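Bimanual cable insertion: regrasp vs. single pick, results
Forum: Manipulation / Learning from demonstration

flarotby_ctl
Posted July 2018
We finished the comparison for the Dramaseck insertion task. Same policy network in both conditions, 238 demonstrations, 90 evaluation trials each. Condition A picks the plug and goes straight to the port. Condition B hands the plug to the second arm first, then regrasps. B completed 80 of 90, A completed 61. Most of the A failures are yaw error at the plug, present from the moment of the grasp.

noguchi_frame
How is yaw error measured? If it comes from the wrist camera, it is biased by the latch side of the connector. We saw this at Lurnville and had to discard a week of labels.

flarotby_ctl
Fixed overhead camera, calibrated before each block. The wrist view is a policy input only.

torque_ripple
I don't think this shows what the title says. B gives the policy a second look at the plug. You would need an A variant with a pause and a re-observation before insertion – otherwise regrasp and extra sensing are confounded.

flarotby_ctl
Partly agree. We ran A with a 900 ms pause and one extra observation, 90 trials, 66 completed. Some of the gap is sensing, most of it isn't.

torque_ripple
66 against 61 is noise at that sample size. Fine, but then the pause tells you very little about sensing either way.

noguchi_frame
What does the cable do during the pick? Slack on the free side pulls our plugs round before the fingers close.

flarotby_ctl
Start layout for the pick is below. Plug end at the center gripper, slack looped off to the right, second arm open on the left, switch in the rack behind. The paper is taped down and gets replaced when it creases. 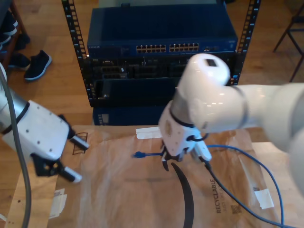

Re: start layout

noguchi_frame
That loop is close to what gave us trouble. Did you randomize its direction, or is it always to the right?

flarotby_ctl
Right side in all demonstrations. Left in a third of the evaluation trials. I'll split the table by side.

torque_ripple
Post the split with the raw yaw values please, not only completions.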